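The Small Parts of Madhu Shakya

The workshop of Madhu Shakya is on the second floor above a print shop, and the stairs are steep. He repairs gear trains: for old kitchen mixers, for sewing machines, for the drive units of the Runness slot-car tracks that people keep from their childhood. His firm is called Ledside. It consists of him and, on some afternoons, his nephew.

I asked him first how a person comes to this work.

"By losing a job," he said. "I was six years with Tsolakis, in the purchase office. I bought gears but I did not understand them. When the office was closed, I took home one box of samples, with permission, and I began to look at them in the evening. I measured them. Many were not what the paper said."

He still has this box. On the lid is written the number 2798, and he doesn't remember anymore what it meant. Maybe an order, he said, maybe a shelf.

We talked for a long time about spur gears, which he likes more than other types. The teeth are straight and run parallel to the shaft. For him this is a plain and friendly shape. "A helical gear is quieter, yes, I know it. Customers tell me this also. But a spur gear I can check on the table with my eyes and one caliper. If a tooth is bent, I see it. If the bore is worn to one side, I see it a little later."

What does he check first? The bore, always. Beginners look at the teeth because the teeth are interesting, he told me, and they forget that the gear must sit on something. A good set of teeth on a bad bore will run like an egg. After this he turns the gear slowly between two fingers, under the lamp, and goes around the rim once in each direction.

Then comes the matching. Two gears that shall work together must have the same tooth size, and this is not so easy to judge when they are small. He counts the teeth, measures over the tips and calculates. There are gauges for it, and he owns a good one from Drister, but he does the calculation as well. "Three times I trusted only the gauge. Three times I had to write to the customer and say I am sorry."

I asked if he also makes new gears. Very few. He has a small cutting machine, but it needs a morning to set up, and most people do not want to pay for a morning. He prefers to find an old part which fits. In July he is going every year to a large flea market and comes back with jars full of mixed gears, which he sorts through the winter.

The sorting is done on a black mat. Before, he worked directly on the white table and had headaches by noon. "White table, shiny metal, strong lamp, it is too much for the eyes. On the black I see each tooth. Also the gear stays where I put it, more or less, and does not run away to the floor."

He puts the parts far from each other when he compares them. His nephew lays them side by side, touching, and they have a small argument over it each time. Madhu says that when gears touch, the eye begins to believe they belong together.

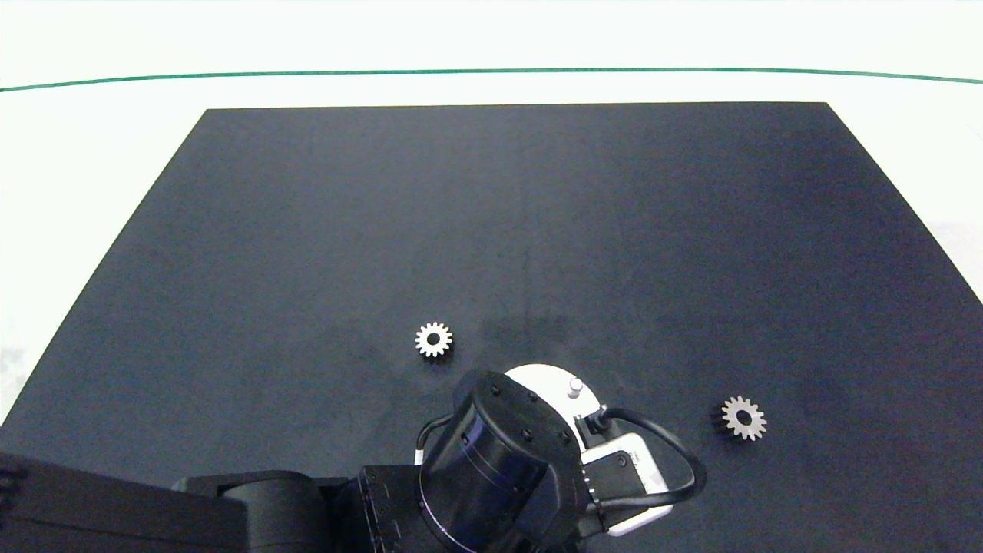
"You must first look at one gear alone," he said, "and then at the other one alone. Only after this you may try if they turn."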